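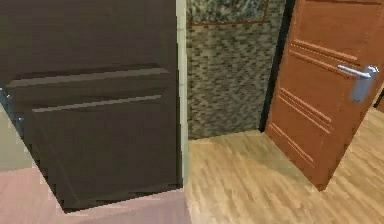
Notes on the Naneck reissue

Posted Wednesday, May 9, 2018

The Kidach reissue of Naneck's first LP arrived last week, and I have now played it enough times to write down some measurements. The label pressed 1,000 copies. 800 are on black vinyl and the rest went to the band to sell at shows. Mine is a black one, bought by mail from the shop in London.

The original came out on a very small budget and was cut too hot. Anyone who owns it knows the problem with the last song on side one: the vocal breaks up on every S, and the cymbals turn to hash in the final minute. I had always put this down to my cartridge. After two cartridges and a new tonearm I stopped blaming the cartridge.

For the reissue, Jacobus Ngcobo cut new lacquers from the original half-inch tapes. The insert says he worked on them in January and that the level was dropped by 3 dB on side one. I compared the two pressings by recording both into the same converter at the same gain, and the difference I got agrees with the insert to within what my setup can resolve. Side two is closer to the old level.

Sibilance

Mostly gone. There is still some grit on the word "senses" in the second verse of "Fallahi," but it is on the old CD as well, so I assume it is on the tape.

Low end

The original rolled off early. The new cut has real output down at 70 Hz and a bit under, and the bass guitar now has a pitch during the quiet section of "Fallahi" where it used to be a thump. If your speakers are small you will not notice much change. If they are near a wall you may want to pull them out.

Surface noise

Low on side one. Side two has a run of light ticks near the start that did not come out with cleaning. I asked on the mailing list and two other people have the same ticks in the same place, which points to the stamper. Neither of them has asked for a replacement and I probably won't either.

Running order

The reissue restores "Ladder," which was dropped from the original for time. It sits fourth on side two. Zinhle Modise sings it alone over an organ, and it is recorded noticeably drier than the rest of the album. The insert does not say why. It makes side two longer, so the grooves are packed tighter toward the label, and the last song has a little less punch than it does on my old copy. I would have put "Ladder" on a separate single.

Packaging is a plain sleeve with a poly-lined inner. The spine text is centered this time. The download card gives you 24-bit files, made from the same transfer, and they do not have the ticks.

I am keeping both copies. The old one still wins for the last song on side two. Next up is the live cassette, once I replace the belt in the deck.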